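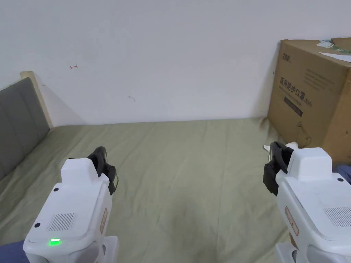
Monday, open day notes – written fast, fix later

Doors at 2. First group early, of course. Dayana Ponce took the talking, I ran the bed station. Both hand-held grippers charged overnight, left one showed green before anybody came in. Right one needed a restart, then fine.

Order we ended up using:
short hello, what Provow does, who pays for the bed work (Halia)
smooth the sheet with both grippers, slow
visitor has a go, one of us next to them
questions

Dropped the pillowcase part after the second group. Too long, people drift to the door.

Things seen
- Everybody squeezes too hard at first. Say "like holding an egg" before handing over, saved a lot of time once I started doing it.
- Olive sheet is good to work on but creases in the middle don't come out with one pull. Two pulls, from the corners, then leave it. Visitors want to keep fussing.
- Short people can't reach the far side without leaning on the matress. Step stool next time, ask Nutstead if they have a low one.
- Kid asked if it folds socks. Dayana said try it. Got one sock folded over, big cheer.
- Man from Cárdenas wanted numbers. Told him more than 40 sheet runs logged in October, not all clean. He wrote it down. Need to send him the real table, with the failed ones in.

Run 1862 is the one with the good corner pull, use that for the replay on the laptop. Run 2000 stalls near the end, do not show it again. I showed it again.

Fingers: right pair felt loose by the last group – check teh screws before anything else gets logged. Wipe all four pads too, they pick up lint.

Dayana thinks groups should be smaller and I agree. Also wants a printed sheet with the safety bit so we stop forgetting it. I forgot it for group three, did it halfway thru.

To do
table to Cárdenas
screws, pads
stool
Halia wants a paragraph for their newsletter, Dayana has it
re-zero both grippers before the morning runs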